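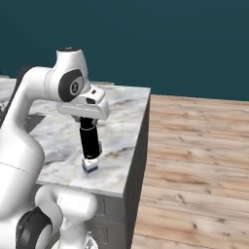
Marble-topped counter, render.

Sealing a marble worktop before the sink goes in

Aldana Zúñiga
The worktop is honed marble, 11 months old, never sealed as far as the paperwork shows. The fitter from Sikora wants to cut the sink opening first and seal afterwards. The tin of Hukar impregnator says to treat all faces, cut edges included, and to leave 2 hours between coats. Does the order matter? I would also like to know how to tell whether the stone needs sealing at all.

Cayetano Prieto
Cut first. The edge of the opening is the part most exposed to standing water and you can't treat it until it exists. Wash off the slurry, let the stone dry for several days, then seal the top and the cut edge together. Any damp left in the stone will stop the sealer going in.

To test it, put a spoonful of water on a plain patch and wait 10 minutes. If the stone has darkened underneath, it is taking in water and a coat is worthwhile. Sealer slows staining — it does nothing against etching from lemon or vinegar.

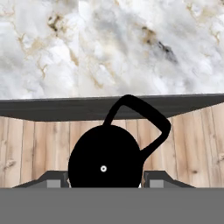

Can the excess be left to dry on the surface?
Wipe it off while it is still wet, using a clean cotton cloth. Dried residue leaves a dull film, and shifting it usually takes more of the same sealer and a white pad.

Otton60
we never sealed ours and its fine. just use a chopping board. the Plarnent one in the shop was dearer than Hukar and looked like the same stuff to me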